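Hegde rules

The Hegde rules are a set of working practices for recording manipulation tasks with hand-held grippers. They cover how a work station is laid out, how the grippers are checked before use, how a task is performed, and which recordings may be kept. The rules are voluntary and have no legal force. They are used mainly by small laboratories that train robot arms on human demonstrations.

History

The rules began as an internal checklist at Urville, a robotics laboratory where several operators recorded the same tasks at different stations. Karthikeyan Fernandes and Pavithra Annamalai found that recordings from two stations could not be combined, as the operators started from different positions and opened the grippers by different amounts. They wrote a short list of shared steps, named after the building where the stations stood.

A revised text was released on Friday, January 15, 2021. It contained 42 numbered rules in 5 sections. Selia, a company that supplies recording stations, adopted it in July of the same year with changes to the section on cables. Later edits have been maintained by Maham Sandhu.

Scope

The rules apply to table-top tasks done by one seated or standing operator using one or two grippers. They do not cover mobile robots, powered arms working near people, or tasks with heat, blades or open liquids. Machine safety is left to national and international standards, and the text states that following it does not replace a risk assessment.

Station layout

Each station has a number, which must be marked where it can be read without moving equipment. The work surface should be plain, flat and matte. Objects that are not part of the task are removed before recording starts. Curtains or screens are recommended on the sides to keep people walking past out of view.

Cables are the subject of the longest section. A cable may cross the work surface only if it leaves the operator free to reach every object in the task. It must have enough slack for the full range of motion and must not pull on the gripper when the hand is at its farthest point. Cables on the floor should be routed away from where the operator stands. The Selia version goes further and requires overhead routing at new stations.

Gripper checks

Before each session the operator opens and closes both grippers fully and confirms that the readings match. Marker plates are checked for dirt, scratches and loose mounting. A plate that has been removed and refitted requires a new calibration, even if it appears to sit in the same place. Left and right grippers are not swapped during a session.

Performing the task

The operator begins with both grippers in view and still. Movements are made at a steady pace. Hands should not cover the marker plates, and an object that falls outside the work area is not picked up until the recording has been stopped. A session is limited to 144 recordings, with a break after every 12.

Failed attempts are labeled and stored separately. Deleting them is not allowed under the current text, a point that Gangadharan Bangera argued for during the revision on the grounds that failures show where instructions are unclear.

Criticism

Charalambos Kokkinos has argued that the rules make demonstrations too uniform, so that a trained robot copes poorly with clutter. The Brustska variant responds to this by allowing up to 5 unrelated objects on the table, provided they are listed in the session record. Other users have objected to the recording limit, which they consider too high for tasks that require a tight grip. 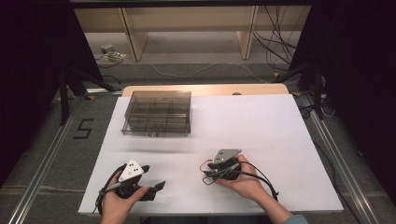
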